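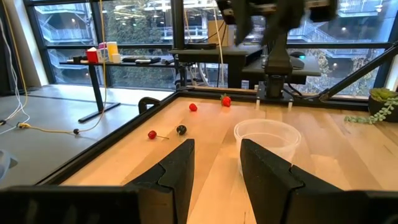

2 min read

Drorgate Robotics Club: Set-up Guide, Section 4
Preparing the table for the fruit task

Last changed: 15 April 2020

Please read this section completely before you switch on the arms. It is for teams of two students.

1. Check that both arms are in the parked position. The Ollo program must show "Idle" for each arm.

2. Pull lightly on the clamps at the table rail. If a clamp moves, tighten it by hand. Do not use a tool for this.

3. Put the bowl on the wood at the right side. It must stand flat and inside the reach of both grippers.

4. Place the small fruits on the table, with space between them. For the first exercise we use a strawberry, a cherry with its stem and other small round pieces. The fingers of the gripper need free room on both sides of each piece.

5. Open the grippers fully and start the wrist camera. Look at the preview on the computer. You should see the wood between the two fingers.

6. Start the recording and move the first piece to the bowl. The time limit for one run is 188 seconds.

7. Save the run under the name of your team. The folder Amarasinghe is for the teachers only, please do not save there.

Note: The cherry stem is difficult for beginners. Grip the fruit and leave the stem free.

Note: One memory card can hold 18 runs. Change it before it is full.

Caution: Keep your hands away from the table while an arm is moving, also when it moves slowly.

Caution: Do not step on the cables on the floor. Walk behind the desk.

If the preview stays black, go back to step 5 and start the camera again. Calibration for the Trarkevgate competition is explained in Section 5.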